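Fitura puts lunch in a basket and asks shops to test the claims

Jan 16, 2020

Fitura, the household goods supplier, today announces Plikden, a round wicker basket for sandwich counters, canteens and office kitchens. The basket goes on sale to trade buyers in August, after a trial at Lisutwood, the business park where the company has its offices.

The catering trade has heard a good many promises about baskets. They are said to make food look fresher, to make customers linger, even to lift sales. Fitura has seen no figures that would persuade a careful shopkeeper of any of this and will not be printing such claims on the label. Plikden is a basket. The company believes it is a decent one, and would like buyers to find out for themselves before they order in bulk.
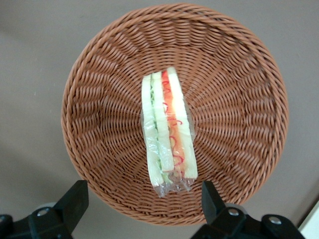 Counter display is usually sold on looks, and looks are where Fitura began too. The first samples had a flat, thin edge that looked smart in the catalogue and was unpleasant to carry. The version going on sale has a thick rolled rim of twisted strands, with sides that slope down to a flat centre. A wrapped sandwich can lie there on its side with the cut face up, so a customer can see the bread, the cucumber and the orange-red layer without picking the thing up and squeezing it. Whether that customer then buys it is another matter, and depends a great deal more on the sandwich.

The company also wishes to be plain about what wicker does badly. It collects crumbs. It does not like being soaked, and it should be kept away from unwrapped food unless a liner is used. Fitura sells a cotton liner under its Imai range and would of course be glad to sell more of them, but for food that is already wrapped the liner is an extra that most counters can do without.

The trial at Lisutwood will run for 8 weeks in the ground-floor canteen, which serves around 800 lunches a week. Baskets will be used on one counter and the existing trays on the other, and the two will swap sides at the halfway point. Canteen staff will be asked which they would keep if they had to wipe down and restack both every evening. Fitura will publish the answers in full, including any that favour the trays.

A survey of 62 small cafes carried out for the company last year gave mixed results. Many owners liked the look of wicker. Several had already bought baskets and put them in a cupboard. Fitura regards the second finding as the more useful.

Plikden will be sold in packs of two, in a single size and a single tan-brown finish. Trade buyers may ask for a sample pack before August and return it if it does not suit.

Enquiries: Fitura trade desk, Lisutwood.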